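Kitchen & Workshop Tips | Safety at Home

August 11, 2019
By Liesbeth Baert

Hand-held grippers and small motorized jaws are now used at many kitchen tables, both for hobby projects and for paid task work. The Stutden Household Advice Office received a report this summer of a pinched finger and a cracked bowl in a home in Clulladwood. The injury was minor. The fault behind it was simple, and the advice below is issued so that other households can check for it.

The tool concerned was a two-finger gripper supplied in kit form by Hotov. According to the report, the user had closed the jaws on a bowl, released the trigger and reached in to straighten the bowl on the table. The jaws did not open. When the user pulled at one finger of the gripper, the linkage freed itself suddenly, swung across and caught the user's thumb against the rim. The bowl fell and cracked.

Morag Leckie, who examined the tool for this office, found dried starch packed into one of the pivots and a screw that had backed out by 2 millimeters. Either fault could have held the jaws shut. Together they made the movement stiff at first and then very quick.

Before starting work

Open and close the jaws fully with nothing between them. The movement should be even from end to end. A gripper that hesitates, clicks or closes further on one side should be put away until it has been cleaned and tightened.

Look at each pivot in good light. Flour, rice starch and sugar syrup set hard when they dry, and a thin film is enough to cause sticking. Wipe the pivots with a barely damp cloth, dry them, and work the jaws again. Do not hold the tool under the faucet, and do not use cooking oil on the joints. It turns gummy within weeks.

Check the screws with the key supplied. The office suggests doing this after every 50 cycles during the first days of use, and after every 200 once the screws have settled. A dab of nail polish across the screw head and the plate makes later movement easy to see.
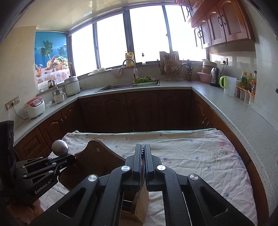
Choose a table that does not rock. A cloth may slide when a board or block is pushed sideways, so place a rubber mat or a damp dish towel under anything that is to be gripped. Cords should run behind the work and never across it. Kettles, rice cookers and steamers should be switched off or left well back on the counter while a gripper is in use - a sleeve or a linkage arm can catch a cord very easily.

During work

Keep the free hand outside the reach of the arms. Many users watch the tips of the jaws and forget that the linkage behind them also spreads and folds. The open slots in such arms are wide enough on some models to take a fingertip. Loose cuffs, rings and long necklaces should be removed.

If the jaws stick, do not pull on them. Set the tool down on the table, disconnect any power or battery, and let the object rest on a folded towel. The jaws may then be eased apart with the handle of a wooden spoon. Two people should not work on one jammed tool at the same time.

Begin with items that can be dropped. A plain block of wood is suitable for practice. Glass, knives and containers of hot liquid should not be lifted with a hand-held gripper in a home kitchen.

After a fault

Write down what was being lifted and how the tool behaved, and keep any part that has come loose. Owners of the Hotov kit whose serial number ends in 67 should examine the lower pivot screw with particular care, as the tool in the Clulladwood report came from that group. The supplier has agreed to send replacement screws with a locking washer from September.

Repairs can be carried out at the Yau workshop on request. Tools should be brought in clean, with the battery removed and packed separately.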